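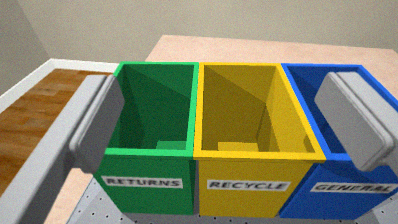
Green, yellow and blue bins, side by side, in a computer rendering.

Gumaro Barajas has taught product design for 19 years, the last six as head of the usability lab at Ument. He came to it from furniture.

"I drew chairs at Atallah," he says. "They sold fine, but I never met a person who sat in one."

His current study looks at medicine labels and older readers. The team has interviewed 106 people at home, usually in the kitchen, where the pills are kept. Most could read the type. What slowed them down was the order of the information — dose first on one box, warnings first on the next.

Teodoro Bañuelos, a doctoral student, runs the home visits. "I ask them to show me, and then I keep quiet," he says. "Seventeen minutes is a short visit."

Barajas also reviews grant applications, which he says has made him a stricter teacher. He wants students to test early, with paper if need be. The label study continues through November.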